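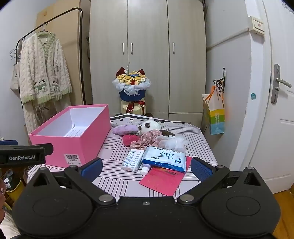
カテゴリー：物流・包装資材 ＞ ニュース

Ullora、布製玩具の梱包手順を改訂　無蓋の紙箱と敷き紙を標準化

雑貨卸のUlloraは2024年5月18日、ぬいぐるみなど布製玩具の梱包手順書を改訂したと発表した。対象は同社のMevham配送拠点で扱う143品目。従来は品目ごとに異なっていた箱の種類、敷き紙の有無、ラベルの貼付位置を統一する。

新手順では、外箱に蓋のない段ボール箱を用い、出荷時に別部材の上蓋をかぶせる。箱の内面は白とし、底に敷き紙を1枚入れてから製品を収める。内面を白に限定したのは、毛足の長い生地から落ちた繊維や糸くずを目視で見つけやすくするためとしている。外面の色は商品群別に割り当て、動物型の玩具にはピンクを使う。

バーコードラベルは箱の前面パネル右下に貼る。旧手順では側面への貼付も認めていたが、棚に並べた状態で読み取れない箱が出ていた。3月に実施した社内点検では、抽出した4000箱のうち17箱でラベルの読み取り不良が見つかり、このうち12箱が側面貼付だった。残る5箱は印字のかすれによるもので、プリンターの清掃周期を短縮して対応する。

作業台の養生も変更する。台の全面を白地に黒い平行線の入った布で覆い、製品はその上に仮置きしてから箱に移す。線は縦方向と横方向の区画が交互に並ぶ柄で、淡色の製品と台との境目が判別しやすいという。布は作業班の交代時に取り替え、洗濯後に再使用する。

仮置きの際は、細長い形状のものと頭部の大きいものを先に分け、細長いものを箱の長辺に沿わせて入れる。頭部に重量が偏る製品は横倒しで収め、耳や手足が折れ込んでいないことを確認する。毛足の圧縮を避けるため、箱の縁を超える高さまで詰めることは禁じる。入りきらない場合は箱の寸法を一段上げる。

敷き紙はPhan製の薄葉紙に切り替える。緩衝材としての機能は持たせず、箱底と製品の擦れを防ぐ用途に限る。輸送時の衝撃に対しては、上蓋の内側に入れる中紙で製品の動きを抑える。中紙の折り方は手順書の別表に示した。

在庫管理システム「Lidine」側では、商品コードに箱の寸法区分と外面色を追加登録する。登録が済んでいない品目は旧手順のまま出荷し、順次切り替える。切り替え期間中は新旧の箱が混在するため、取引先には納品書の備考欄で区分を通知する。

返品時の扱いに変更はない。箱に破損がなければ再使用するが、敷き紙は交換する。旧ラベルが残っている箱は、はがしてから前面右下に貼り直す。重ね貼りは認めない。

当サイトでは、利便性の向上とアクセス状況の分析のためCookieを使用しています。閲覧を続けることで、Cookieの使用に同意したものとみなします。［同意する］［設定を変更］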